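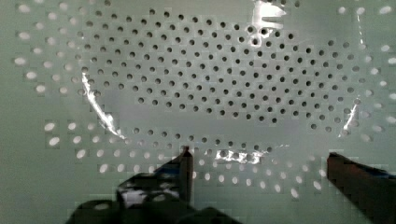

PRESS RELEASE - for immediate use

Ovach opens its robot hall to the public this November

Doors from 10am. Free, no booking for the morning, booking needed for the afternoon (see end).

Ovach, the packing and handling firm, will open its robot hall to visitors for one day in November. First time the hall has been open to anyone other than customers and staff. Live demonstrations on the hour, people from the workshop on hand to answer questions, and a chance to steer an arm yourself in the afternoon.

On show: the Pruto cell, which Ovach has been running since the spring. Two arms, one bench, small parts and awkward materials. Bags, film, sheets, thin trays, anything that slides or creases or catches the light. The sort of goods people pick up without thinking and machines get wrong.

"We get asked all the time what the thing can do and a brochure doesn't answer it," said Joris Van Damme, who runs the hall. "Come and watch it for ten minutes. You'll see it miss a few. We're not going to stop it and start again when that happens, the demonstration is the normal work, same bench, same speed, same software as on any other morning."

Each arm carries a small camera at the wrist, and visitors will be able to follow the view on a large screen beside the cell. Van Damme says this is what school groups ask for most. Shiny and see-through materials are a particular headache for cameras, and one of the morning slots is given over to them entirely.

What's on

10am - doors open, coffee in the front office
10.30am - short welcome, safety notes
11am - first demonstration: picking and placing small parts
12 noon - second demonstration: film, bags and clear sheet
1pm - break, cell is off
2pm - hands-on session, visitors guide an arm with a hand controller
3pm - talk by Michiels, who built the grippers
4pm - last demonstration, questions
5pm - close

Times may shift by a few minutes if a demonstration overruns. They usualy do.

About the cell

Installed in the spring. Floor area 80 square metres including the walkway. It logged 2,757 picks in its first full week, which Ovach says is slow against a dedicated line but the cell changes job several times a day and a dedicated line doesn't. Changeover is now down to 50 minutes. The target for next year is half that.

Grippers are by Michiels, a family engineering shop a few streets from the hall. Fingers are swapped by hand with two screws. Michiels has gone through a long run of finger shapes since the project began and will bring a box of the old ones, bent tips and all, for people to handle during the 3pm talk. Control software comes from Finumero, whose staff will be at the afternoon session.

"They ring us up and say it's dropped another bag, can you make the tip thinner," said a spokesperson for Michiels. "So we make it thinner. Then it bends. Then we make it again."

No jobs have gone as a result of the cell, Ovach says. Two packers have retrained as operators and will be running the morning demonstrations themselves.

Visiting

Capacity in the hall is 145 at any one time. Once full it is one out, one in, so mornings are the better bet. The afternoon hands-on session must be booked by email through the Ovach front office, places go in order of request. Under-16s welcome with an adult. Anyone under 12 can watch from behind the rail but can't use the controller, sorry.

Flat closed shoes please. No sandals or heels on the walkway. Long hair tied back for the hands-on session. Ear protection isn't needed, the cell is quiet, though the compressor next door is not.

Step-free access by the side gate. Parking is tight, there are bike racks along the front wall and the bus stops opposite. Visitors who need a seat during the demonstrations should tell the front desk on arival and a chair will be put out by the rail.

Photographs are fine in the hall. No flash near the cell, it upsets the wrist cameras.

Press

Press are asked to arrive by 9.30am, before the doors open. There will be a run of the film and bags demonstration for press only, with Joris Van Damme and both operators free to talk afterwards. Interviews with Finumero can be set up for the afternoon. Camera crews should let the front office know in advance how much kit they are bringing, as room behind the rail is limited and tripods can't stand on the walkway.

Footage from the wrist cameras can be supplied on request.

Contact: Press desk, Ovach front office

ENDS

Notes to editors

Ovach packs and handles small goods for other firms. Pruto is the name of the cell and of the project behind it, please don't use it for the company. Van Damme takes a capital V and a capital D.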